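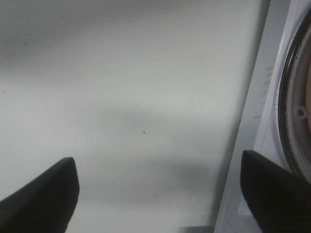
Photo: Gerardo Bellini / Farnine

Counting seals from the shore
Speaker notes, Britta Wiegand
Evening talk, starts at 7

Slide 1. Welcome
Good evening and thank you for coming. Say my name slowly, people always ask me to repeat it. I will speak for 50 minutes and then we have time for questions. Please keep the small questions for when they come to you, and the big ones for the end.

Slide 2. Why harbour seals
Many people here see seals every week and do not look at them any more. I was the same when I moved to the coast. Then one morning in May I saw a pup alone on the rocks and I called everyone I could think of. The pup was fine. The mother was fishing and came back with the tide.
(Pause here. Ask who has called about a lone pup. Usually many hands.)

Slide 3. What is a haul-out
A haul-out is the place where seals leave the water to rest. They warm up, they moult, they nurse their pups. They choose rocks and sandbars which are quick to leave if something frightens them. The same place can be full at low tide and have no seals two hours later, so one visit does not tell us much.

Slide 4. How we count
We start before low tide and finish after it. Two people count the same group and do not speak to each other until both have written the number. If the numbers are far apart, we count again. Gerardo thinks I am too strict with this rule. He is welcome to say so in the question time.
Remember to explain "clicker". Last time I said "knocker" and everybody laughed.

Slide 5. The highest count at Nassar Point
Our best count was 53 animals, pups included. Some of the older neighbours remember more than 100, but there is no written record from that time. I would not like to say that the colony has become smaller. What I can say is that we now have a number and can compare it with the next one.

Slide 6. Distance
Stay at least 100 metres away, also in a kayak. A kayak is quiet and low, and for a seal this can be more frightening than a motorboat. If the heads go up and all of them look at you, you are already too close. Go back slowly, the way you came. Do not wave and do not call to them.
(Here I show the short film from the Godard side of the bay. No sound. Let it run to the end.)

Slide 7. If you find a pup
Keep the dog on the lead. Do not put the pup back into the water and do not pour water on it. Do not feed it. Look from far away, write down the place and the time, and call the wildlife line. The number is on the yellow sheet near the door.
Bring more yellow sheets than last time!

Slide 8. Colour and age
Skip this one if we are late. Harbour seals can be almost silver or very dark, and the spots are different on each animal. Colour is not a good way to tell the age. Size helps a little, but a wet seal looks smaller than a dry one.

Slide 9. Next season
We need more people for the early tides. You do not need experience, only warm clothes and some patience. Farnine lends the telescopes and we meet at the Bumex car park, at the end with the gate. Put your name on the list if you want to come, and write the email address in big letters, please.

Questions. Gerardo takes the microphone around.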